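Furnished Housing at Mendulgate: Standards for the Shared Living Room
Speaker notes
Tanner Bergeron, Office of Residential Services
Sep 14, 2024

Slide 1. Title
Welcome the audience and thank the host office. Introduce yourself by name and department. State that the talk covers furnished units only. Questions on unfurnished leases should go to the leasing desk during the break.

Mention that printed copies of the standard are on the table by the door. The version dated June replaces all earlier ones, including the short form some building managers still keep in their binders.

Slides 2 and 3. The living room
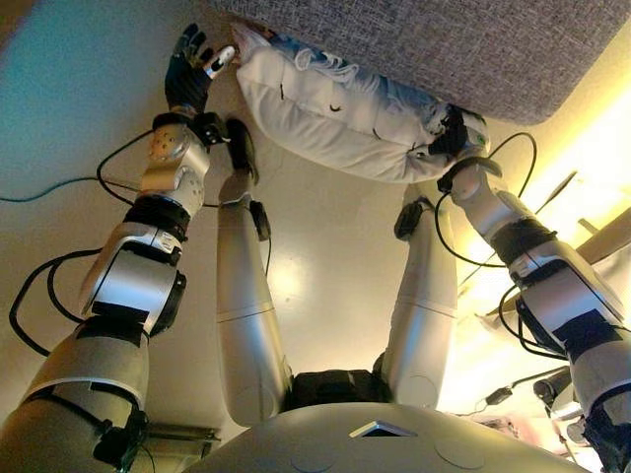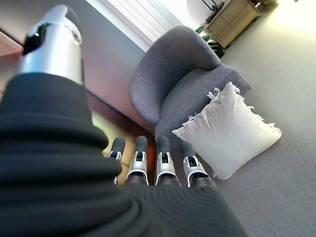 Explain that the living room receives more wear than any other part of a furnished unit and is the subject of most disputes at move-out. Residents bring their own bedding and often their own kitchen items. They seldom bring a sofa. The housing office therefore owns what people sit on, eat in front of, and in many cases sleep on when relatives visit, and it has a duty to keep those items clean, safe, and fairly accounted for.

Pause before moving on. Managers who have joined since June may not have seen the old system, under which each building bought and replaced furniture on its own budget.

Slide 4. Scope of the program
The Mendulgate program now covers 800 furnished units. The board has approved growth to 1000. Say clearly that the larger number is an approved ceiling and that no opening dates have been set.

All units fall under one purchasing agreement. Effiong supplies seating, tables, and soft goods. Voltik handles lamps, outlets, and the yearly electrical check. A manager who receives a delivery from any other supplier should refuse it and call the office the same day.

If asked about mattresses: they are under a separate agreement, which is being rebid. Do not give dates.

Slide 5. What the standard requires
Read the heading, then speak to each item in turn. Do not read the slide word for word.

Seating must have removable covers on all loose cushions. Where the fixed parts of a sofa are upholstered, the fabric must appear on the approved list. The list is short by design. Earlier buildings ended up with fabrics that could not be matched once the maker stopped producing them, and residents were charged for full replacement when a single panel was damaged. The office refunded a number of those charges last year and does not wish to repeat the exercise.

Throw pillows are counted as part of the furnishing and are listed on the inventory by unit. They are replaced at each change of tenancy. Managers have asked whether a pillow in good condition may stay in the unit. Under the present standard it may not. The insert is discarded and the cover is laundered and inspected.

Floor coverings must lie flat. Area rugs require a full-size pad, and corners that curl are to be treated as a trip hazard and reported within the same working day. Tape is not an approved repair.

Side tables, shelves, and media units above knee height must be anchored. The anchor kit is supplied with the furniture. If it is missing, the item stays in storage until a kit arrives.

Slide 6. The move-in inspection
This is the part of the talk managers most often ask to have repeated, so take it slowly.

The inspection is done with the resident present. The manager reads each line of the inventory aloud and the resident initials it. Condition is recorded in one of four words: new, good, worn, damaged. Please do not write "fair." Residents read it as a compliment and managers read it as a warning, and the appeals panel has had to sort out the difference more than once.

Photographs are taken of every upholstered item, front and back, with cushions in place and then with cushions removed. Photographs should be taken in daylight where possible. They are stored with the inventory and are available to the resident on request, at no charge.

The resident then has 22 days to report anything missed. The period was lengthened at the request of the resident council, whose members pointed out that stains under cushions and loose legs tend to be found after the first few weekends at home.

Slide 7. Cleaning between tenancies
Cleaning crews follow the sequence on the slide: ceiling fixtures first, then walls and shelves, then upholstery, then floors. Crews working under time pressure sometimes vacuum first to make the room look finished. Dust from the upper surfaces then settles on clean carpet and the work has to be done over.

Upholstery is vacuumed with the brush attachment, including the deck beneath the seat cushions and the gap along the back. Spot cleaning is done with the approved solution only. Test on a hidden area. Allow full drying time before the cushions go back, even if that delays the handover of keys. A cushion put back damp will carry an odor for months, and opening the windows will not cure it.

Scented sprays are not permitted in any unit. Several residents have asthma or fragrance allergies on file, and incoming residents may not have completed their forms by the time the crew is at work.

Slide 8. Charges and appeals
State the principle first: residents pay for damage and do not pay for wear.

Wear includes flattened cushions, light fading near windows, and small pulls in fabric. Damage includes burns, cuts, broken frames, and stains that remain after one professional cleaning. Pet hair is a cleaning matter unless the fabric has been torn.

Any single charge above $100 requires a second signature from the area supervisor and must be supported by the move-in photographs. Without the photographs, the charge is withdrawn. Supervisors do not have discretion on this point, and managers should not ask them to make an exception.

A resident who disagrees with a charge may appeal in writing. The account is placed on hold while the appeal is open, and no late fee may be added. The appeals panel includes one current resident.

Slide 9. Matters still under review
Be candid that the standard is incomplete in the following areas.

Sofa beds. The office has received more requests than expected from residents with visiting family. The mechanisms are heavy and repairs have been slow. A recommendation will go to the board after the current supply agreement is reviewed with Effiong.

Children's furniture. Residents with infants may borrow a gate set and corner guards from the housing office. Stock varies by building, and managers should call ahead before promising anything.

Resident-owned furniture in furnished units. At present a resident may bring in one large item with written approval, and the item it replaces goes to storage. Storage space at the north lot is nearly full. Managers should expect this rule to change.

Slide 10. Contacts
Leave this slide up during questions. Furniture orders go to the purchasing desk. Electrical faults go directly to Voltik on the number shown, with a copy to the office. Urgent hazards, including unanchored shelving, go to the duty supervisor at any hour.

Ask that questions about individual residents or open appeals be held until after the session and raised in private. Collect the sign-in sheets before the room clears, and remind managers that attendance is recorded toward their yearly training hours.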